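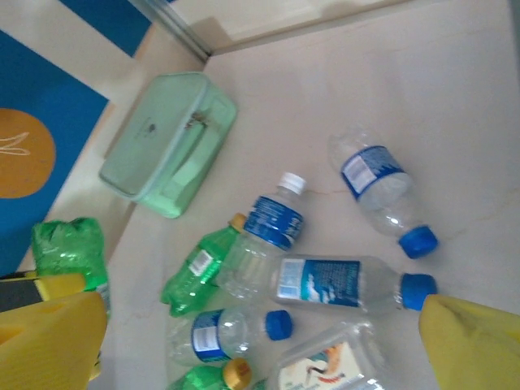 4.3 Sorting Empty Bottles and Reusable Containers

This section applies to all shared kitchens and corridors in the Trondcombe residence. It replaces the instructions issued in March. Residents are asked to complete the steps in the order given.

Before you begin

Clear a section of hard floor next to a wall. A tiled surface is preferred. Keep mats and rugs out of the sorting area, as liquid left in a bottle may stain them. Have the following within reach: one Fellach collection bag, one dry cloth, and the deposit sheet from the kitchen notice board.

CAUTION: Bottles on a tiled floor roll easily when stepped on. Keep the walkway clear and do not leave a pile unattended.

Procedure

1. Place all plastic bottles on the floor in a single pile. Do not stack them upright.

2. Set aside any reusable item, such as a lunch box or storage case with a lid. Leave open floor between these items and the bottles so that they are not bagged by mistake.

3. Check each bottle for remaining liquid. Empty it into the sink and replace the cap.

4. Separate clear bottles from green bottles. The two colors are collected in different bags.

5. Leave the labels in place. The barcode must be readable when the bottle is returned for deposit. A bottle with a torn or missing label goes in the general plastics bin.

6. Place the bottles in the bag, caps facing up. Do not crush bottles intended for deposit.

7. Close the bag when it reaches 19 bottles. Write the kitchen number on the tag and record the bag on the deposit sheet.

8. Wipe the floor with the dry cloth and return mats to their usual position.

Note: The Fellach bag holds up to 3,000 grams. Glass must not be placed in it under any circumstances.

Reusable containers

Wash the container and lid separately and allow both to dry before closing. Containers without a name are kept on the Pulla shelf until the end of the month and are then donated.

Collection

Closed bags are to be taken to the storeroom on the ground floor. Bags left in corridors will be removed without credit to the kitchen concerned.

Questions about deposit credit should be addressed to Celeste Benítez, Residence Office, extension 760.

Section revised 8 Sep 2026. Approved by Ragnheiður Snorradóttir.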